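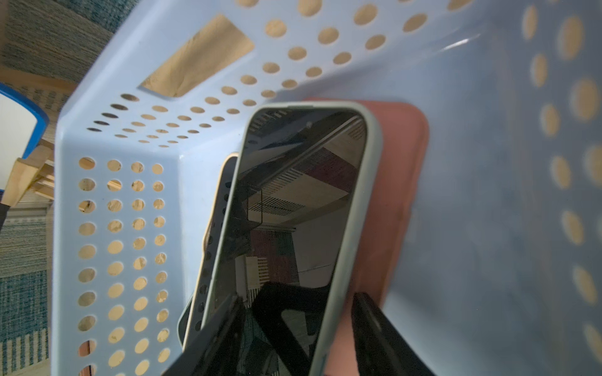 Garra junto a um telemóvel de capa verde-acinzentada, dentro do cesto.

Perguntas frequentes sobre a compra de células de dois braços

Esta página reúne as dúvidas que recebemos de serviços que estão a preparar pedidos de equipamento para triagem e recolha de telemóveis. Foi revista em 23 de janeiro. Os formulários continuam no mesmo sítio da intranet.

O que está incluído numa célula?

Dois braços com as respetivas garras, a estrutura em perfil de alumínio, a calha frontal onde assentam as bases, as câmaras, a cablagem e o computador de controlo. O acessório de cada posto (cestos, suportes, peças de teste) é pedido à parte, na rubrica de consumíveis.

Posso pedir só um braço?

Pode. O pedido segue o mesmo formulário, mas convém escolher já a calha comprida. Quem comprou a calha curta e quis acrescentar o segundo braço mais tarde teve de desmontar a estrutura e pagar nova instalação.

Quanto tempo demora a entrega?

A Vikar indica 12 semanas a partir da nota de encomenda. A Obeidat tem prazos mais curtos para os braços, mas não fornece a estrutura, que tem de ser encomendada a outra empresa. Os pedidos para instalar em julho devem chegar-nos completos antes do fim do primeiro trimestre.

Que parte do orçamento vai para os braços?

Nas propostas que temos em arquivo, 70 por cento do valor corresponde aos braços e às garras. O resto divide-se entre estrutura, câmaras, computador e instalação. A formação dos operadores não está incluída e deve constar numa linha própria. 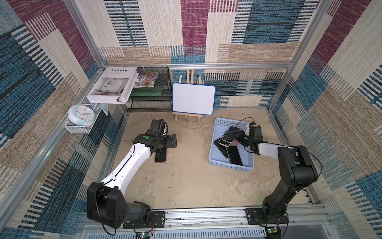
Ernano – Gabinete de Planeamento e Aquisição de Equipamento

Que espaço devo reservar?

O da estrutura e ainda uma passagem livre em todos os lados por onde se faça manutenção. Os braços são montados na frente, em placas aparafusadas à calha, e é por aí que se chega às bases e aos cabos. Não encoste a frente a uma parede. Se a sala tiver porta estreita, diga-o no pedido: a estrutura pode vir desmontada, mas a montagem no local é cobrada.

É preciso forrar as paredes da célula?

Não é obrigatório. O tecido é barato, troca-se em pouco tempo e pode ser comprado pelo próprio serviço, sem passar por nós. Aceitamos padrões lisos ou com desenho. Guarde a fatura se quiser imputar a despesa ao projeto.

Que cestos devo comprar?

Os de plástico perfurado, com pega recortada na parede, servem para a maior parte dos trabalhos com telemóveis. Peça sempre mais do que um do mesmo modelo. Os fabricantes mudam as medidas sem aviso e um cesto diferente obriga a rever as posições de recolha.

E os telemóveis de teste?

Podem ser aparelhos fora de uso, desde que a bateria não esteja inchada e que os dados tenham sido apagados. Inclua modelos com e sem capa, e capas de cores e espessuras variadas. Uma capa macia comporta-se na garra de forma diferente do vidro ou do metal, e um lote só de aparelhos iguais diz pouco sobre o trabalho real. Reservamos 40 euros por célula para capas.

Devo orçamentar dedos de substituição para as garras?

Sim, um jogo por braço e por ano. Os dedos são peças de desgaste e não estão cobertos pela garantia. Indique no pedido se vai manusear peças finas – telemóveis de lado, por exemplo – para que a proposta inclua dedos adequados.

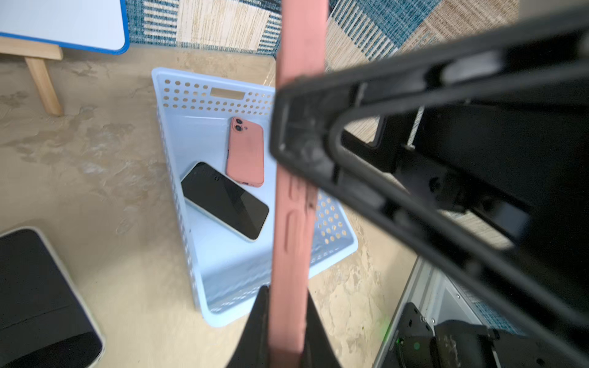 Capa cor-de-rosa segura de lado pela garra, por cima do cesto.

As câmaras de pulso são necessárias?

Para recolher objetos de dentro de um cesto, recomendamos que sim. A câmara fixa abrange o posto todo, mas a própria garra pode tapar-lhe o objeto. Se o orçamento não chegar, corte primeiro na segunda câmara fixa e mantenha as de pulso.

O software Drelisa está incluído no preço?

A licença do primeiro ano está. A partir daí, a renovação sai do orçamento corrente do serviço e não do investimento. Este é o erro que mais vezes nos obriga a devolver pedidos.

Alugar é uma opção?

Para períodos curtos, sim. O contrato mínimo de aluguer é de 2 meses e o transporte fica a cargo de quem pede. O material alugado não pode ser furado nem alterado.

Quem aprova o pedido?

O responsável do serviço assina primeiro. Depois, Amra Dimitrov confirma o cabimento e devolve o processo com o número de compra. Sem esse número não contacte o fornecedor para fechar datas.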